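4.2 Laying out the parts before installation

Read this section in full before any cover is opened. It applies to the Kurkura surface-mounted distribution box, order code 1096, and to the accessories issued with it.

1. Clear a flat, stable table and wipe the surface. Do not work on the floor or across two tables of different height.

2. Put all printed sheets in the shallow tray and keep them there for the duration of the work. Sheets left on the tabletop are easily carried off with the packaging.

3. Place the distribution box in the middle of the table with the window cover facing up. Check that the cover lies flat and that the four screws at its corners are present. Do not remove them at this stage.

4. Set the gray block beside the box with its round hole facing up. Lay the power strip toward the back of the table, with the cord coiled and the plug resting on the tabletop. 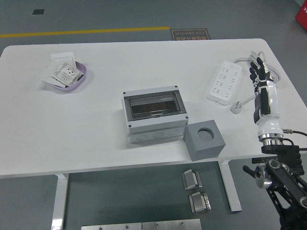
5. Inspect the window cover for cracks or deep scratches. Open it by the latch tab only – do not pry at the gray border with a screwdriver. Close it again and confirm that it stays shut.

6. Select the knockouts to be used for cable entry. Mark each one in pencil and compare the marks with the wiring plan. A knockout that has been opened in error must be sealed with a blanking plug.

CAUTION: The power strip must remain unplugged until the inspection in Section 4.5 has been signed. Work on fixed wiring may be carried out only by a licensed electrician.

Note: Allow 100 mm of free space on each side of the box at its final position, and 20 mm between the cover and any door that closes in front of it.

Missing or damaged parts should be reported to Olga Nogueira, Adska Technical Documentation, before work continues. Quote the order code in all correspondence.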